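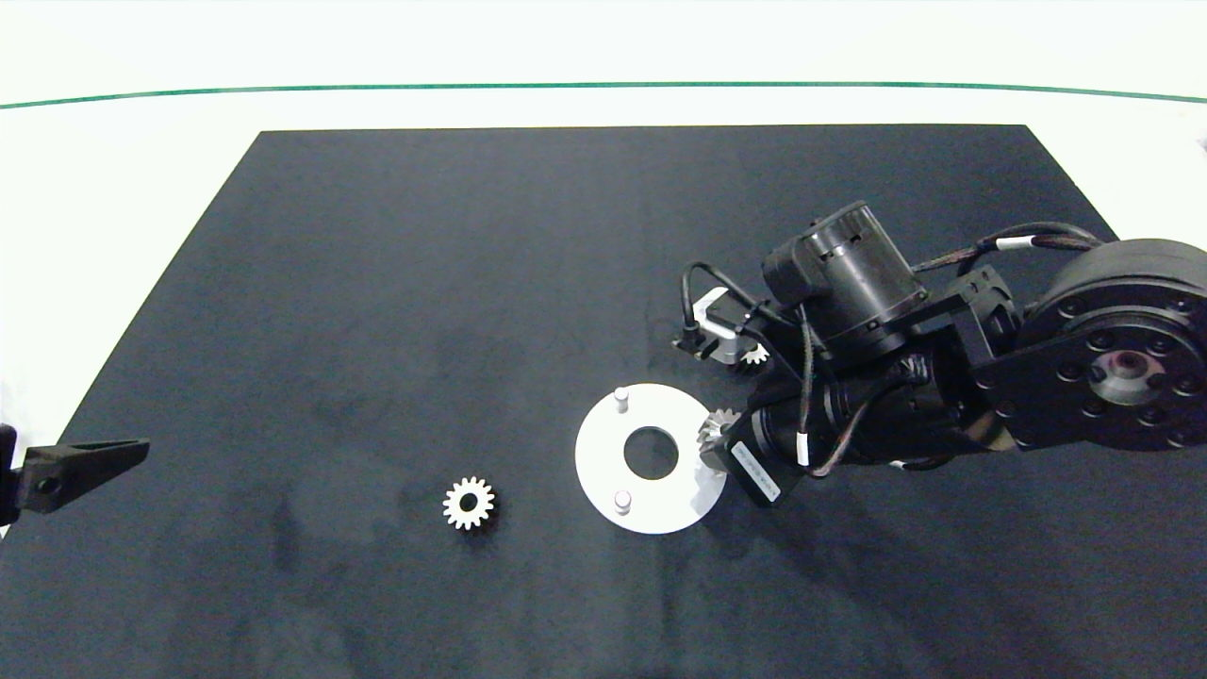 Issue 103, page 30

I've been teaching gears to robots with Jailson Fagundes at Ekell since June, and I still hold my breath over the white plate. You guide the arms by hand, gear to peg, and every run gets saved as one more example for the model to learn from. We're at 594 runs now!

Jailson likes a slow approach. I tend to rush (too much coffee), and he says the model would pick up my bad habits before my good ones.
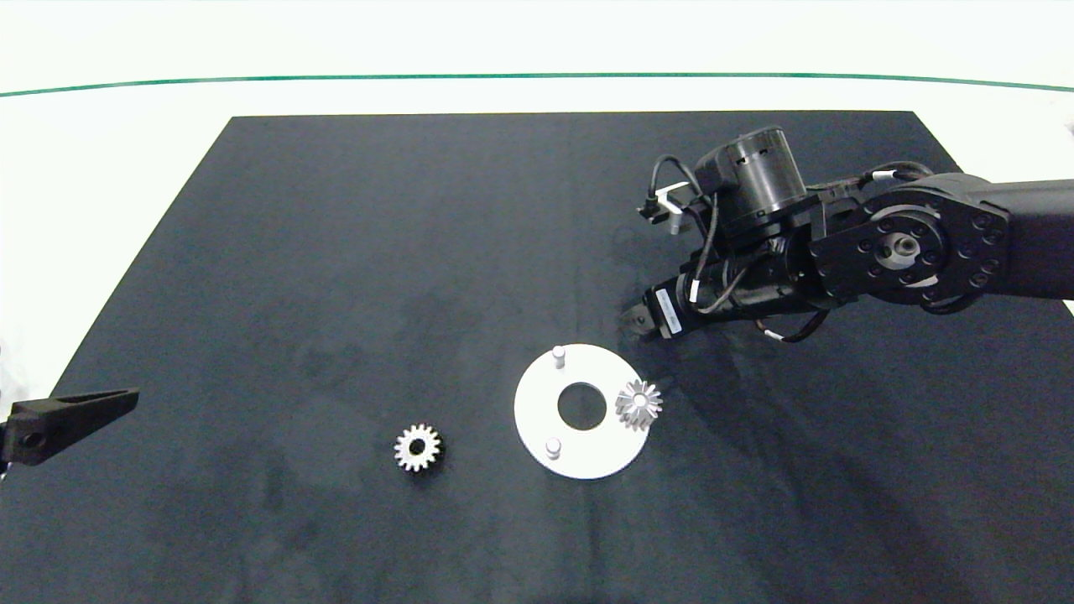
## The fussy part

Two arms means two sets of fingers that can get in each other's way, so we save the clumsy runs too – the model needs to see a recovery now and then. I label each one before lunch, while I still remember what I was trying to do.
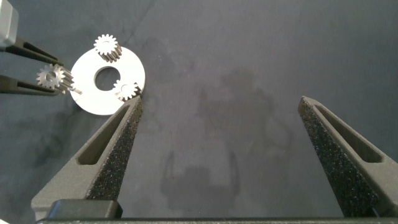

*Gears, plate and both grippers at close quarters.*

My favorite runs are the boring ones, where you reach, close, lift and let go 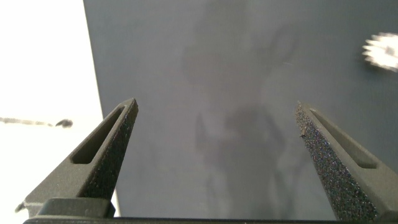

and then do it all again from a slightly different spot. Jailson wants more of those before we train again, and I've got the whole afternoon booked.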